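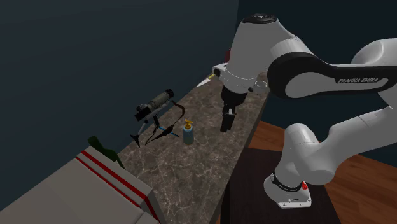 Workshop > Fixtures and mounts > Arm pedestals

Ramasness uses cookies to remember your cart. Accept / Manage

Stulorico Arm Pedestal, Bench Height

The Stulorico is a square floor pedestal for a single tabletop arm, intended to stand beside an existing counter or workbench. The arm bolts to the pedestal and the bench carries only the work, so the bench can be shifted or replaced without removing the arm.

It is supplied as a flat kit with fasteners. Assembly takes two people, and the column should be bolted to the floor before the arm goes on. On a timber floor, fix through to the joists or to a spreader plate underneath. Floorboards alone are not adequate.

Specification

Column: welded steel, brown powder coat
Top plate: 12 mm steel, supplied blank or drilled to your template
Floor anchors: 6, supplied
Height: cut to order, maximum 1,000 mm
Top plate size: 400 mm square
Levelling: shims supplied, no adjustable feet

Ordering a drilled plate

Send a dimensioned drawing of the arm's base flange with the cable exit marked. We do not drill from photographs. Check hole spacing against the manual for your revision of the arm. Plates drilled to a customer drawing are not returnable.

Bench clearance

Leave a gap between pedestal and bench wide enough to pass a hand through. If the two touch, movement in the arm is carried into the bench and anything tall and light on it will shake. Tripods are the usual casualty. Loose straps and cords within reach of the gripper should be tied back before the first slow run.

Model the bench, the pedestal and the objects you plan to handle in simulation before choosing a height. A pedestal top set too high leaves the wrist folded when the gripper works near the bench surface. The Gwynne layout file on the downloads tab has the column as a separate body, so the height can be changed without rebuilding the rest.

Emergency stop bracket sold separately (see Milent side bracket).

Lead time is longer in March. Pickup Saturday mornings by arrangement.

Comments (3)

Filipa Carvalho
Fitted in a shared garage workshop. The plate was flat and the holes matched my drawing. Shims are a bit thin for an old slab, so I cut my own.

Fletcher Maihi
Does the Gwynne file include the floor anchors?

Ramasness
Fletcher, no. Column and top plate only. Anchor positions are on the PDF drawing.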